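May, 7:40 a.m. Notebook, Gikthorpe shop.

Hide glue trial, second batch. Garutetti pearls, soaked overnight at 3 parts water to 1 glue, then held at 60 C in the Clirach pot. Skin formed twice - skimmed.
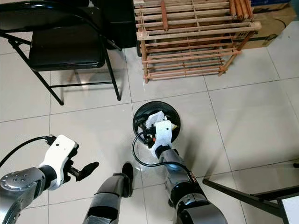

Joint tests

Lap joints in beech, 25 mm overlap, clamped overnight. Best one let go at 99 kg, worst at 80.
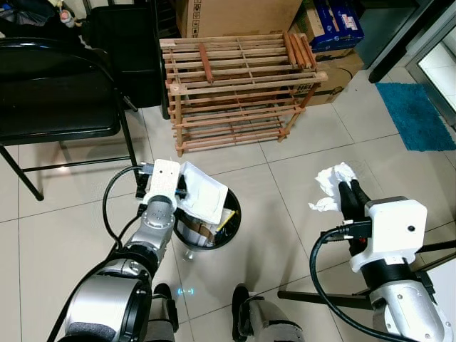 The low one was starved at the shoulder. Size the end grain first next time, thin coat, and let it gel before the second.

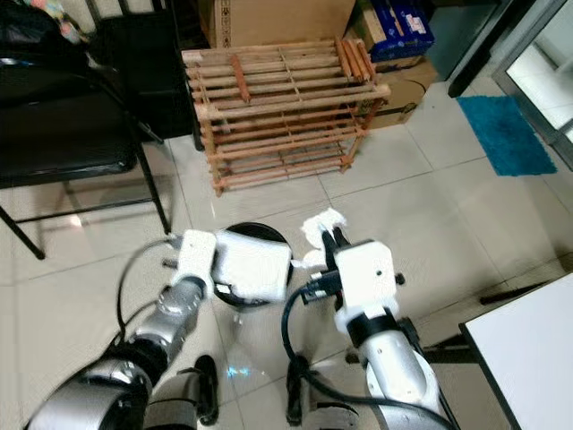
Bastos liquid glue still to be run on the same stock. Humidity not logged for this batch - meter needs a battery.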